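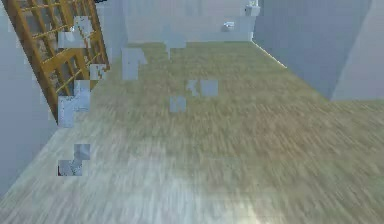
Wood floor, with the ladder rack on the left

Living With Well Water: What I've Picked Up So Far

When we moved out past Cladton I had never lived in a house with its own well. I thought water came out of the wall. Our well is 138 feet deep, the pump is older than my car, and the people we bought from left one page of notes, half of them on how to jiggle the toilet handle. So I learned the slow way, and since a few of you asked after the last post, I'm putting the whole lot in one place.

Get it tested before you buy anything

I skipped this and bought a softener brochure's worth of stuff I didn't need. Our hardness came back at 101 milligrams per liter, which the lab sheet called moderately hard. Enough for crusty faucets, nowhere near enough for the giant unit I'd been pricing! Ask your county health office which labs they use and get bacteria and nitrate done every year. If you have a baby coming or you live near fields, don't put the nitrate one off. Use the lab's own bottle, don't rinse it (there's often a powder in there that's supposed to be there), take the aerator off the faucet first, and keep the sample cold on the way. I dropped ours off before 10 in the morning so it wasn't sitting out over lunch.

Keep the sheet. I tape mine inside the utility closet door, newest on top, and it's been handy more times than I can count. If a number jumps from one year to the next you want the old one to hold it up against.

Brown water after a storm

We get this in April most years. If it goes cloudy or tea colored after heavy rain, stop drinking it until you've had a bacteria test. I keep a few jugs of store water under the stairs for exactly this. Run an outside spigot until it clears and leave the dishwasher and the washing machine alone in the meantime, or you'll be looking at rust-tinted pillowcases like I was.

Then go look at the wellhead. The cap should be tight, with no cracks, and the ground should slope away from the casing on every side. Ours had settled into a little dish and rain was pooling right up against the pipe. Two wheelbarrows of clay soil, tamped down hard, and some grass seed. The man from Makris Well & Pump told me not to use gravel there, it just lets the water straight down, and I'm glad he caught me because the gravel was already in the truck.

Rust stains in the tub and toilet

Never use chlorine bleach on these. It sets iron stains and makes them worse. I did our upstairs tub with it the first month and I'm still sort of fighting that corner. What works for me is a citric acid paste (the powder from the canning aisle and a splash of water), left on for half an hour and wiped off with a wet rag. For the toilet I drop the water level with a plunger, sprinkle the powder around the bowl and go to bed.

And please don't mix any acid cleaner, vinegar included, with bleach, or use one straight after the other. The gas that comes off will hurt you. Rinse, open the window, do the other job tomorrow. Keep the citric acid off marble too.

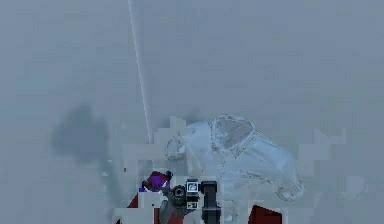

Pale and glassy in a gray-blue haze

White crust on faucets and the kettle

Soak a rag in white vinegar, wrap it around the faucet, rubber band, go have dinner. An hour is plenty. I wouldn't leave it overnight on anything plated, I dulled a nice bathroom faucet doing that. Showerheads can go in a sandwich bag of vinegar tied on with string. For the kettle it's half vinegar and half water, bring it up warm, let it sit, dump it, then boil and dump plain water twice or your tea will taste like pickles.

The aerators (those little screens on the ends of the faucets) catch grit, and if your kitchen flow has gone feeble, look there before you call anybody. Unscrew, rinse backwards, screw on again. Put the stopper in the drain first! I have lost a washer down there and spent a long evening with my arm in the trap.

Rotten egg smell

Run the cold alone and smell it, then the hot alone. If it's only the hot, the water heater is the likely place, usually the anode rod reacting with whatever's in your water. There are aluminum-zinc rods that tend to help. I had ours swapped by a plumber from Darwood since the old one was seized in there like it had been welded. If it's both hot and cold, the source is probably the well itself and I'd go for a test and a pro. If it's one sink only, it may just be the drain. Pour a kettle of hot (not boiling, if your pipes are plastic) water down and see.

Sediment filters

Ours is a plain spun cartridge in a clear housing on the line after the pressure tank. Write the date on the housing with a grease pencil when you change it. I go every two months in spring and longer in winter. Shut off the water, push the red button to let the pressure off, have a bucket under it, and wipe a tiny bit of silicone grease on the O-ring. No petroleum jelly, it makes the rubber swell. Hand tight going back on. The wrench is for taking it off.

Pump kicking on and off

If your pump clicks on every time somebody rinses a cup, the pressure tank has probably lost its air. Turn off the pump at the breaker, drain the tank, then check the valve on top with a tire gauge. It should read 2 psi under whatever pressure your pump comes on at. I topped ours up with a bicycle pump and felt very clever until I saw how long it was going to take. If water comes out of that air valve, the bladder's gone and you need a new tank.

Stuff to keep away from the well

Paint thinner, gas cans, fertilizer, the dog run, the brush pile you sprayed. Our compost was far too close when we got here, so I moved it 67 feet down the slope with a garden fork and a lot of complaining. Check your county's distances, they vary. Put a backflow preventer on every hose spigot as well. They're cheap, they screw on by hand, and they stop a hose lying in a bucket of car soap from pulling that soap back into your pipes when the pressure drops.

My sister-in-law's place over in Honavau is on town water and she thinks I've lost my mind with all this, but she does take two jugs of ours home every time she visits.

Next month I'm going to try insulating the line where it comes through the crawl space, and if anybody has used the foam sleeves with the sticky seam, tell me if the seam holds in the cold. Mine from last year all popped open.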